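## 4. Folding long-sleeved shirts

Use this section for shirts and tops with full sleeves, with or without cuffs. For T-shirts, see section 3. For knitwear, see section 5 – the steps look similar, but the weights are different and sweaters go in the deep bins.

### 4.1 Before you start

- Table covered and cloth pulled flat. Use the black cloth for light garments and the gray one for dark garments.
- Folding card, Galindo size 2.
- Lint roller.
- Shelf labels for the order you are working on.

**Caution:** Do not fold a shirt that is still warm from the press. Hang it on the Jenham rail until it is cool to the touch. Creases set in a warm shirt have to be pressed out again.

### 4.2 Folding to the band

1. Fasten the top button and every second button after it. Skip this step for pullover tops.
2. Lay the shirt face down, with the collar to one side of the table and the hem to the other.
3. Smooth the back with flat hands, from the middle outward.
4. Fold the body lengthwise, side seam to side seam.
5. Bring the upper sleeve in along the body.
6. Leave the other sleeve out until the body is straight.
7. Run one hand along the full length of the band to press it down.

**Note:** Silk and viscose slide on the cloth. Put a Flovaria bar weight on the hem end before step 4 and take it off after step 7.

### 4.3 Checking the band 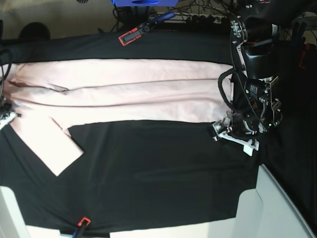
The band has to be right before the card goes on, as the card only repeats whatever is under it. Look first at the two ends. On the pale pink shirt the right end has a clean, fairly straight edge and needs nothing more, while the fabric bunches a little near the left and should be eased out with the flat of the hand. The sleeve still hanging down at the lower left, with its squared-off cuff, is brought in at step 8. Soft wrinkles in the body are acceptable at this stage. Hard creases are not.

8. Fold the loose sleeve back over the band so that the cuff lies inside the edge.
9. Place the card at the collar end and fold the hem end over it.
10. Slide the card out, turn the shirt over and roll off any lint.

**Caution:** Pull the card out level. Lifting it drags the collar out of line.

### 4.4 Shelving

Light shirts go in bin 381, dark shirts in bin 423. Place them with the fold facing out. Orders marked Pullidura are bagged first and go straight to the packing bench.

Section revised Jul 5, 2025, by Hilkka Lehtinen. Send corrections to Dong-geon Hwang.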